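The Lamthorpe Machine

It had come from the back office of Athanasiadis and Sons, who had sold tiles in Lamthorpe for longer than anyone could remember, and it had their whole history in it, or so the family believed. Angeliki Liapis had said she would have it going again by December. She said this kind of thing easily, usually with a cup of coffee in her hand, and then went home and lay awake over it.

She liked the inside of an old computer, though, she really did. It put her in mind of a town from an airplane window, all those little roofs and lanes (Fledholm, perhaps, where her aunt had lived, only greener), with the round silver battery like a pond in the park.

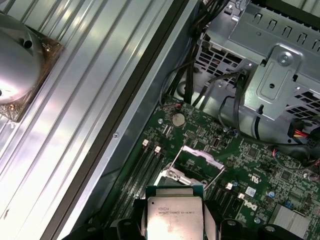
The Processor

You lift the little wire lever, and you tilt the metal plate back, and then you hold your breath. Angeliki had learned that at 15, in her uncle's shop, from a man who hummed while he worked and never once raised his voice, even on the morning she bent a pin and cried into her sleeve. Hold it by the sides, he used to say, the way you'd hold a cracker with too much cheese on it.

She thought of him every time she saw a processor near its socket, and of the smell of his shop, which was dust and oranges and warm radio.
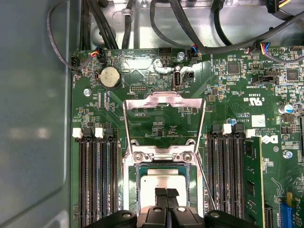 He had kept a notebook of every machine he ever mended, with the owner's name and what they had paid, and very often what they had paid was eggs. The last entry said only Numero, 2000 dollars, never collected, and she had wondered for years what on earth Numero was and whether they were still ashamed of themselves.

The telephone rang at two, just as she was thinking it was time for a sandwich.

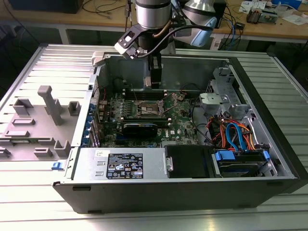 Old Athanasiadis wanted to know whether the customer letters were safe, and whether his wife's recipes might be in there too, and also, while he had her, whether it was worth all this trouble for a thing his grandson called a doorstop.

"The letters live on the drive," Angeliki told him, "and the drive is another day's worry. Let me get the heart in first."

He was quiet for a bit. Then he told her about the walnut cake, all of it, from the cracking of the nuts to the syrup, and she wrote it down on the back of an invoice in case the machine had forgotten.
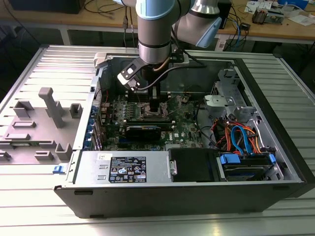

By the time he had said goodbye (he said it twice, as he always did) the coffee was cold and she had filled the invoice right up to the margins. She pinned it over the bench, next to her uncle's notebook, and went to see if there were any walnuts in the house.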